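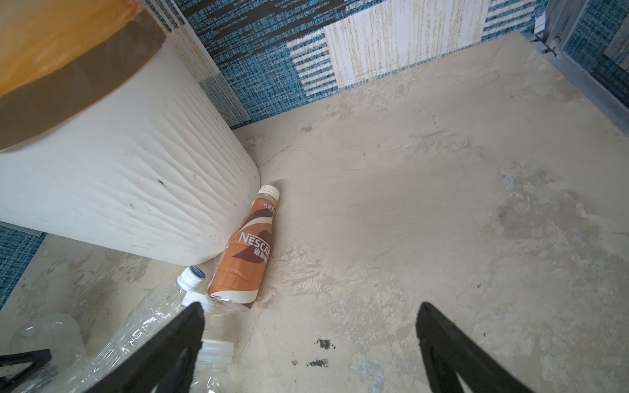 Margaux Charpentier asked for the bin-day notices to be kept word for word, misspellings included, and from version 2 on they are. The cleaned wording used in the first release has been moved to its own column, text_clean.

Cernbridge Waste Notices

Short public notices on household trash and recycling, typed up from leaflets, door hangers and lobby posters in Cernbridge. The set holds 1,073 notices. Each row is one notice.

Columns

notice_id: a number, never reused
text: the notice as printed
text_clean: spelling fixed, line breaks removed
topic: liners, sorting, pickup, bulky items, fees or other
district: Drinent, Plalum or blank

Labeling

Bohdan Romaniuk and Nuria Adugna assigned the topics. A batch of 800 was labeled by both, and where they disagreed Bello Eze picked the final topic. The remaining rows have one label each. Notices that cover liners and sorting together are filed under sorting.

Known problems

Plalum is thin before April. In 32 rows the fee is missing from text because the leaflet was torn or stained at that spot; these are marked [gap]. Phone numbers have been replaced with PHONE.

Using the set

Load notices.csv as UTF-8. Commas inside notices are quoted. Please report wrong topics by notice_id in the issue tracker.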